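Sun-ja Myung repairs wooden tables, and she does not like to hurry. When I visited her workshop, Altitz, in August 2020, she first asked me to wait until the oil was wiped from her hands.

She started with furniture at 22, in a small company named Ahn. "They gave me only sanding for 3 years," she said. "I was angry in the first winter. After that I began to like it."

Today most of her customers bring kitchen tables. The usual damage is a white ring from a cup, or a burn. She rubs along the grain, never across it, and after oiling she leaves the top alone for up to 72 hours. "People call me the next morning and want to eat on it," she said. "I tell them, please eat on your knees." 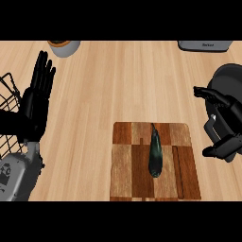 A light wooden tabletop with the grain running straight.

Her partner in the business, Zeeshan Bukhari, takes care of the orders and the chairs. He told me that pale wood is asked for much more than before, and that he misses the dark pieces. "With pale wood you see every mistake of mine," he said.

I asked Ms. Myung if she ever refuses a table. She thought for a while. "Two times," she said. "One had worms. The other one was beautiful already, and the owner wanted it painted gray."

She still owns the first table she repaired at Ahn. One leg is shorter, and she keeps a folded card under it.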